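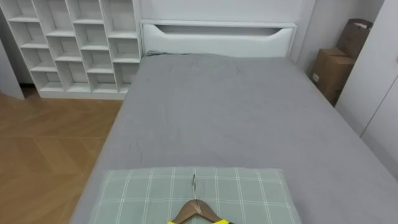 Tornura Garment Handling Package, Release 2, extends the Tornura two-arm platform to the placement and arrangement of clothing in furnished rooms. It is offered to hotels, residential care providers, and serviced apartment operators that already hold a Tornura platform agreement. The package is designed around the way clothes are kept in such buildings, where a garment may begin on a bed and is expected to end on a rail. A typical starting arrangement has the wooden hanger lying on a folded plaid cloth on the bed, its metal hook pointing toward the headboard, and the software is set up to accept a hanger presented in that way. No markers or colored stickers need to be attached to the bed or the hanger.

## Scope of the package

The package is supplied as a software license with a fitting service. It covers the following work:

- picking up a wooden or plastic hanger from a flat, soft surface
- carrying a garment on its hanger to a freestanding or wall-mounted rail
- placing the hook over the rail
- straightening sleeves, hems, and side panels with one or both grippers
- moving neighboring garments along the rail to make space

Folding, ironing, and laundering are outside the scope of this release. Customers who require folding should refer to the separate Tomden package, which may be installed on the same platform but is licensed on its own terms.

## Room setup

Tornura recommends that the rail and the bed be placed within reach of a single working position. Where the rail is high, the platform may be raised on a step or low stage, provided that the surface is level and does not shift under load. Cables should be led away from the working side and should not cross the route used by staff or residents.
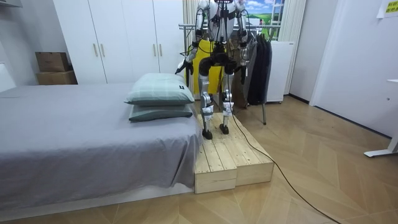

*Robot on a stepped wooden platform at the foot of the bed, with the clothes rack behind.*

The room should be lit evenly. Curtains may remain open or closed, but the setting used during fitting should be kept during normal operation. Mirrors facing the rail must be reported on the site form before the fitting visit — the technician will decide whether a cover is needed.

Rails of round metal tube are supported as standard. Square rails, rope rails, and theft-resistant hotel hangers with a separate ring are supported only by written arrangement.

## What is supplied

| Item | Part number | Quantity |
|---|---|---|
| Garment handling license, one platform | TG-1042 | 1 |
| Gripper pad set, soft fabric | TG-296 | 2 |
| Practice hangers, wooden | TG-113 | 50 |
| Operator handbook, printed | — | 1 |

Gripper pads are wearing parts and are not covered by the warranty. Replacement sets are ordered through the Berhe parts desk, using the part number above and the serial number of the platform.

## Fabrics and garment types

The package is approved for shirts, sports jerseys, sweaters, jackets, and coats of ordinary weight. Garments with loose beading, open lace, or fur trim should be handled by staff. Long-sleeved garments are accepted, and the straightening routine may be run separately for each side when a sleeve or hem has caught on a neighboring item.

The operator may set a limit on how firmly fabric is held. The factory setting is suitable for knitted sportswear and most coats. A lower setting is advised for silk and for any garment whose owner has asked for special care. Settings are saved by room, and a change made in one room is not carried over to another unless the supervisor account confirms it.

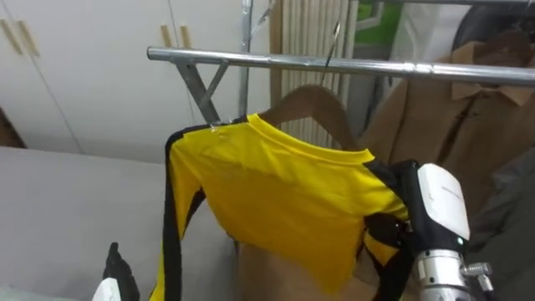
Aldana Salinas writes that the straightening routine should be judged separately from the hanging routine when a site is deciding whether to buy. In her view, getting a hook over a rail is the easier half of the work, and a buyer should ask to have the sleeves and hems handled on the site's own clothes before signing. She adds that the handbook would benefit from a longer section on crowded rails.

Tornura accepts this recommendation. A site trial may be requested before purchase, and customers are invited to provide their own garments for it. An expanded section on crowded rails is planned for the November edition of the handbook.

## Training and support

Operator training is held on site or at the Fotby training center. The course covers daily checks, pad replacement, the stop procedure, and the use of the supervisor account. At least two members of staff must complete the course before the license is activated.

Support requests should state the platform serial number, the room name, and the type of garment concerned. Requests that involve a damaged garment are to be accompanied by the completed incident form found at the back of the handbook.

Page last revised 6/18/21. Terms of supply are available on request from the Tornura sales office.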